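# Packing the veg tray: how our project went

For my half of the Flundilia project I got the greengrocer job, and I was quite pleased about that (the other option was labels). The idea is simple enough. You have a bag of produce and a green tray, and you have to end up with a tray that somebody would happily pick up at a market stall. Mylene Buenaventura did the reading and I did most of the fiddling about.

I started with what we had to hand, a zipper bag of toy-like produce and the tray, plus some white pipe fittings from the plumbing task we'd shared the surface with — I'll come back to those.
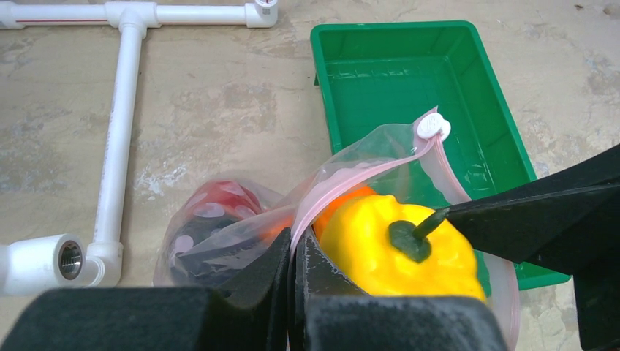 My first plan was to tip everything in and sort it out afterwards. Bad plan! Round things roll, and then you're chasing them into corners. So we wrote ourselves a proper order: big pieces first, up at the far end, then the round ones beside them, then the little bits tucked into whatever gaps were left. Mylene wanted colours kept apart as well, so that a yellow pepper would sit against something orange or dark and stand out a bit. I argued against it for almost 4 pages of notes and then gave in, as she was right.

We also had a long chat about how full a tray ought to be. The Flullcombe handout likes them heaped, but I think a bit of green showing at the bottom is fine while you're still working, and it's much easier to move a piece over if there's room beside it.
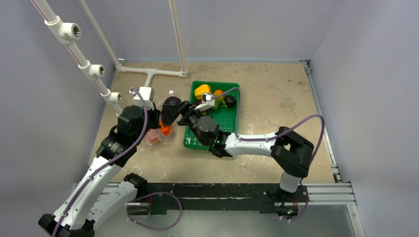 If I did the project again I'd change 2 things. I'd settle the order before opening the bag, and I'd give the pipe fittings their own spot, well away from the veg. A tee and a couple of elbows take up far more room than you'd think (and I kept wanting to play with them).

Mylene is writing up the labels for July, and my layout sketches are at the back of the Deltance folder.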